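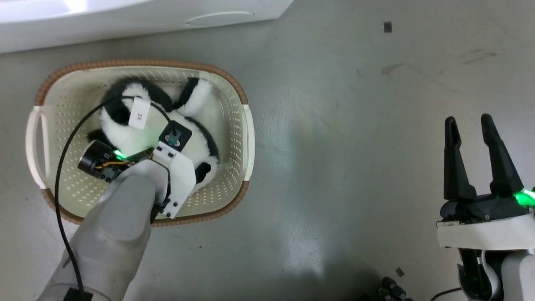
Dritach compares two grippers for soft goods

2021-08-23

Dritach has finished the first round of a comparison between two robot grippers meant for handling soft items such as towels, sweaters and stuffed toys. The company, which sorts returned household goods for online stores, ran the work at its site in Grotside and plans to use the results to decide what goes on the two-armed stations it wants to open next year.

The grippers came from two suppliers, Lecomte and Savar. Both are electric, both have two fingers, and both fit the arms Dritach already owns. The main difference is in how they close. The Lecomte model moves its fingers in parallel and holds a set force. The Savar model swings its fingers in from the sides and keeps squeezing until the motor current reaches a limit chosen by the operator.

Over 3 weeks the team logged 669 pick attempts. In 110 of them the item was dropped, missed or came up with a second item attached. Those are counted as failures in the report, even when the arm got the right item on the next try.

"A lot of people would only count the drops," said Benoît Boyer, who ran the tests. "For us a double pick is worse. A drop stops the station for a few seconds. A double pick goes into the wrong box and we hear about it from the customer."

The company is not publishing a separate score for each supplier until the second round is done. Boyer said the gap between them was small on most goods and large on two kinds: thin knitwear and long-pile plush.

On knitwear, the Lecomte gripper did better. Its flat closing motion pinched a fold and brought up one garment at a time, provided the arm came in at the right height. When it came in too low, the fingers pressed the stack against the bottom of the basket and picked up whatever was there. The Savar gripper tended to roll the fabric as the fingers swung in, and a rolled sweater often brought part of its neighbor with it.

With plush toys the order was reversed. Long fur slides under a light grip, and the fingers have to get past it to the body of the toy before there is anything firm to hold. The swinging fingers did this more often. The parallel ones closed on fur, reported a good grip and came up with nothing, or with the toy hanging by a few fibers long enough to clear the rim and then fall on the floor.

Tags were a problem for both. A paper or cloth tag is stiffer than the material around it and shows up clearly to the camera, so the picking software likes it as a target. Lifting a toy by its tag can tear the tag off, and a returned toy with no tag cannot be sold as new. Yusri Ismail, who looks after the control software, added a rule in the second week that keeps the grip point away from anything that looks like a label. It cost a little time per pick and Ismail said it will stay.

Ismail also changed how the arms approach a basket. In the first days both arms came straight down, which is simple to program and works well on a flat table. With a basket, the wrist or a cable would catch on the rim or a handle. The arms now come in at a slant over the side nearest the robot, and the one that is not picking waits outside the basket with its fingers open.

"The gripper gets the blame for everything," Ismail said. "I went back through the first week and a good part of the bad picks were mine. The fingers were fine, they just weren't where they should have been."

Attempts from before the change were kept in the total. Boyer wanted them left out, Ismail did not, and the report lists them in a table of their own.

Seven kinds of goods were used: bath towels, dish towels, sweaters, socks in pairs, pillow covers, small plush toys and large plush toys. All came out of the ordinary returns stream at Grotside. They were placed in baskets by hand, sometimes folded and sometimes dropped in, and the team did not try to make the layouts match from one run to the next. Boyer said this makes the results harder to compare but closer to what a station would see on a working day.

Socks caused the least trouble. Pillow covers were close behind, except for slippery ones with a satin finish, which neither gripper held well at low force. Raising the force helped, but then the fingers left creases, and a creased cover has to be pressed before it is repacked. The large toys were rarely dropped once lifted. The difficulty there was getting them out, because arms, legs and tails hook over the side of the basket or wedge into a handle.

For the largest items the team tried using both arms together, with one holding the basket steady and the other lifting. This worked, but it was slow, and these runs are not part of the total. A better plan, according to the report, may be to fix the basket to the station with a simple clamp and leave both arms free for picking.

There were also some hardware complaints. The Savar gripper is longer than the Lecomte one, and the extra length matters in a deep basket, where the wrist has to stay above the rim. The Lecomte unit is easier to clean. Lint built up around the finger joints of both, and by the end of the test the team was wiping them down at every shift change. One Savar finger pad came loose and was glued back on. A cable on the Lecomte side was rerouted after it rubbed against a mounting screw — no damage was found beyond a worn patch on the sleeve.

Price did not play a part in this round. Both suppliers lent their units at no charge and were given the same list of goods in March so they could suggest settings. Savar sent an engineer to Grotside for the first two days. Lecomte answered questions by phone and later sent a second set of finger pads with a rougher surface, which arrived too late to be included.

Those pads will be tested in the second round, along with a softer pad from Savar. Dritach also wants to try a different wrist camera. The current one loses detail when the gripper is close to white or very fluffy material, and the software then has to work from the last clear view it had. On dark towels in a dark basket the problem is much the same. Ismail has asked for a small lamp to be added at the wrist and said he would rather try that before anyone buys new cameras.

The report makes a few recommendations that do not depend on which gripper is chosen. Baskets should be filled no higher than the handles. Knitwear and plush should not share a basket. The limit on grip force should be set for each kind of goods instead of once for the whole station, and the setting should load from the barcode on the basket so that operators do not have to remember it.

Staff at the Grotside sorting line have been shown the results. The line now does all picking by hand, and the company said the first robot stations would take only towels, socks and pillow covers. Plush toys and knitwear will stay with the manual line for the time being, whatever the second round shows. Boyer said he would be comfortable handing over small plush toys once the label rule has been running for longer.

One question still open is whether a station needs the same gripper on both arms. Mixing them would let one arm take the knitwear and the other the plush, at the cost of two kinds of spare parts and two sets of settings to maintain. Ismail is in favor. Boyer is less sure, and pointed out that an arm with nothing suitable to pick would stand idle while the other did all the work.

The second round will use the same arms and the same kinds of goods, with fresh items from the returns stream. Dritach expects to release scores for both grippers when it is complete.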